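Chapter 4
Two Arms, One Table: Planning a Shared Task

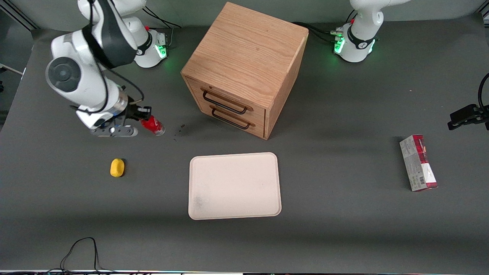

A team that gets two arms for the first time usually writes two programs. Each program works when it runs alone. Trouble starts when both run together, for the arms now share a space, a set of objects and a clock. This chapter is about planning for all three before any code is written.

We will follow one project from start to finish. The Kuruc team, a class group of 16 students, entered the tabletop event at the Danamus student competition in June. The event asks a pair of arms to clear a table: some items go into a drawer, some go onto a tray, and the drawer must be closed at the end. A run lasts 305 seconds. The objects are ordinary household things, such as cans and small boxes, and the judges change their positions between runs.

The team's first plan gave each arm one half of the table. It was easy to write and it failed in practice – the drawer cabinet sat near the middle, and both arms needed it. Their second plan gave each arm a job instead of a zone. One arm picked up objects while the other worked the drawers. You will read parts of the team's log, kept in a notebook they called Vumen, in Sections 4.2 and 4.3.

Before you begin, you should be able to:
Move one arm to a taught position and back (Chapter 2)
Open and close a gripper on a hard object and a soft one
Read a simple timing chart

New terms in this chapter: shared zone, handoff, wait state, home position.

4.1 Drawing the Shared Zone

Start with paper. Tape a large sheet to the table and mark the base of each arm. Move the first arm slowly through its full reach at table height and trace the outer limit with a pencil. Do the same for the second arm. The area where the two outlines overlap is the shared zone. Only one arm may enter it at a time unless your plan says otherwise.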